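Craft Room Safety Checklist, With Our Comments

Wisard Yarn & Fiber Studio
Walk-through done December 29, 2023
Checked by: Tumelo Mathebula
Comments added by: Riaan Chauke

We go through this list twice a year, before the winter classes start and again in summer. Several of our regulars asked for a copy to use at home or with their own knitting groups, so we are posting the whole thing with the comments left in. Items are marked OK, Fix, or Watch. Watch means it passed but we want to look again next month.

1. Hooks, needles and small tools

Crochet hooks checked for cracks and rough spots. OK
Two bamboo hooks had splinters near the throat and went in the trash. Run each hook through a scrap of cotton. If it snags, sand it or toss it.

Steel lace hooks capped or in a closed case. Fix
Three caps missing. Tumelo has ordered more. Until they come, the small steel hooks stay in the tin with the screw lid.

Interchangeable needle cables tight, no bare wire at the joins. OK

Tapestry needles and pins counted at the end of class. Watch
The count was right today, but the sign-off sheet has gaps in November. Whoever closes the room fills in the sheet, even if the class was knitting only and no pins came out.

Scissors and snips stored closed, points down. OK
The left-handed pair is loose at the screw. Still safe to use. Tighten when convenient.

Rotary cutters locked when set down. Fix
One cutter has a guard that slides back by itself. Taken out of use and tagged. Do not put it back on the pegboard.

2. Yarn winding station

Swift clamped firmly to the table. OK
Give it a hard tug before every skein. The clamp pad is thin but holding.

Ball winder gears covered, handle turns freely. OK

Long hair tied back, scarves and lanyards off. Watch
The reminder card has fallen behind the shelf again. Put it back up with screws this time. Tape does not stick to that wall.

Floor under the station clear of yarn ends. Fix
Loops of yarn on the floor are a trip hazard and they wrap around chair casters. Sweep after each session.

3. Electrical

Cords free of cuts, kinks and loose plugs. OK

Power strips not plugged into other power strips. Fix
Found one behind the pattern cabinet. It was feeding the radio and the label printer. Removed. The label printer now has its own outlet and the radio can run on batteries.

Steam iron and blocking steamer unplugged after use. OK
The Lastus steamer drips from the nozzle for a minute after it is switched off, so stand it on the tray until it stops.

Task lamps steady, bulbs the right size for the fixture. OK
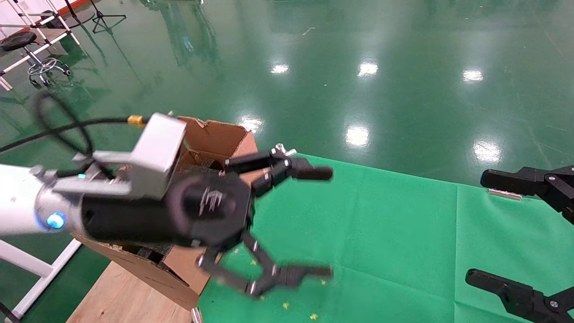 Space heater at least three feet from yarn, fabric and paper. Watch
It was far enough away today. The bins on the lower shelf tend to creep forward over a week, so there is now a strip of red tape on the floor. Nothing goes past the tape.

4. Dyeing and wet work

Dye pots and spoons labeled and never used for food. OK
All labels readable. The big enamel pot needs a new one by spring.

Dust masks on hand for dry powder. Fix
Only one left in the box. Reorder before the January dye day. No powder gets mixed without a mask. Pre-mixed liquid dye does not need one.

Gloves in all sizes. OK
Plenty of medium and large. Small is running low.

Citric acid and vinegar stored with lids on, away from bleach. OK

Drain rack stable when loaded with wet wool. Watch
A full rack is much heavier than it looks. Load the bottom rail first. We will replace the rack if the left foot bends any further.

5. Shelves and storage

Tall shelves fastened to the wall. OK
The Eder unit was moved in the fall and has been anchored again with new brackets.

Heavy items on lower shelves. Fix
Cone yarn was on the top shelf. Moved down. Bags of fiberfill can go up there instead.

Step stool in good shape, rubber feet in place. OK

Moth traps in date. OK
Changed on the last check. Traps go on the shelf, never inside the yarn bins.

6. Exits, lighting and first aid

Both doors open fully from inside. OK
Please keep tote bags off the back door mat. They drift there during evening classes.

Fire extinguisher charged, tag up to date. OK

Smoke alarm tested. OK

First aid kit stocked. Fix
Short on small bandages and finger cots. Tweezers missing.

7. Seating and class setup

Chairs steady, no loose casters. Watch
Riaan tightened four of them. The one with green tape on the back still wobbles and should go to the corner table, where it can sit against the wall.

Breaks planned for long sessions. OK
The Cele shawl class runs three hours, so there are two breaks. Hands and wrists need them. Anyone with numb fingers should stop for the day.

Repairs budget

We have 428 dollars set aside for repairs and supplies. The cutter, masks, hook caps and first aid items come to less than 200, and the rest goes toward the drain rack. Receipts go in the blue folder.

Next check is in June. If you spot something before then, write it on the clipboard by the sink and tell whoever is teaching.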